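FOR IMMEDIATE RELEASE

Cavham Ceramics Studio Opens Registration for Fall Classes and Adds Evening Glazing Course

CAVHAM – Cavham Ceramics Studio will open registration for its fall term in August, with 56 places on the wheel, 52 places in handbuilding and a new evening course devoted to glazes. The term runs from September through early December at the studio's building on Teuber Street.

The new course, Glaze Basics, meets at 6:30 p.m. and is open to anyone who has finished at least one beginner class at the studio or has similar experience elsewhere. Students will mix glazes from dry materials, learn to read a recipe, and make their own set of test tiles to take home. All clay, glaze materials and firings for the course are included in the fee.

Glaze Basics replaces the two-hour glazing talk that used to be given at the end of each beginner class. Students have told the studio for several terms that the talk was too short and came too late, when most of their pots were already waiting on the shelf. The new format gives glazing a full term. The first weeks cover how glaze melts and why the same recipe can look different on a flat surface and on a curved one. Later weeks cover layering, wax resist, and common faults such as crawling, pinholes and runs. The last meeting is set aside for unpacking the kiln and going over the results as a group.

Beginner wheel classes will be held in the morning and again in the evening. Each student has the use of one wheel for the whole class. Beginners start with cylinders and bowls and move on to mugs with pulled handles in the second half of the term. Handbuilding classes cover pinch, coil and slab work, and no experience is needed for any of them.

An intermediate course, The Built Mug, will also return this fall. It was last offered two years ago and is meant for students who can already throw or coil an even wall and want to try more ambitious shapes. The course looks at stacked and swollen forms, at feet and rims, and at how a handle is sized and placed so that a full mug is comfortable to lift.
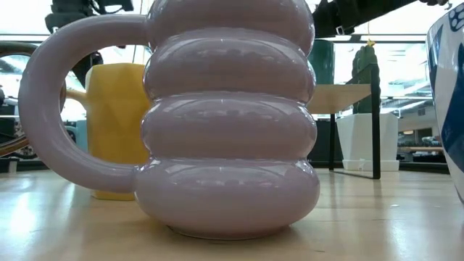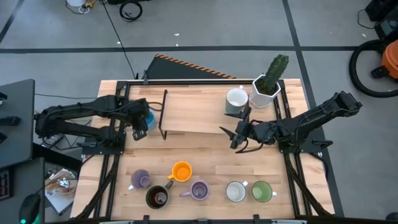 Students in The Built Mug will complete one small set of related pieces by the end of the term. They will be asked to bring a favorite mug from home to the first class. Each piece made in the course should be planned on paper first, and students will cut a cardboard profile to check the curve as they work. The studio will supply a mid-range stoneware called Stoso, which holds a thick wall well and is used in all of its intermediate classes.

Open studio hours are included for everyone enrolled in a fall class. The studio will be open for independent work from noon to 5 p.m. on days when no afternoon class is scheduled, and a full timetable will be posted with the registration form. Students may use the wheels, the slab roller and the hand tools during these hours. Glaze buckets are available to those who have been through the studio's glazing orientation.

The studio's larger electric kiln, known to members as Biter, returned to service this summer after its elements and lid hinge were replaced. With both kilns running, the studio expects to return finished work within two weeks of glazing. During the spring term, when only the small kiln was available, many students waited more than a month. Work left over from the spring has now been fired and can be picked up from the shelves by the back entrance. Pieces that have not been collected by the end of September will be recycled or donated.

The fall term will close with the annual Cavham Mug Sale in December. The sale brings together nearly 200 mugs made by students and members, priced by the makers. Sellers keep the full price of their first five pieces and give a share of any further sales to the studio's materials fund. Students who begin this fall are welcome to take part. All mugs entered in the sale must be fired to full temperature, sit flat, and be glazed on the inside with one of the studio's food-safe liner glazes.

Registration will open at 9 a.m. for returning students and at noon for new students. Places are filled in the order in which forms are received, and a waiting list will be kept for each class. A deposit is due at sign-up and the balance is due at the first meeting. Reduced fees are available to residents who receive housing or food assistance, and to full-time students. The form has a box to check for those who wish to apply.

The building has step-free access from the parking lot, and two of the wheels can be raised for use while standing. Anyone who needs other arrangements is asked to note this on the form.

About Cavham Ceramics Studio

Cavham Ceramics Studio is a nonprofit community pottery offering classes, member workspace and kiln rental to adults and teens aged 14 and over. Class schedules, fees and registration forms are available at the front desk on Teuber Street.

###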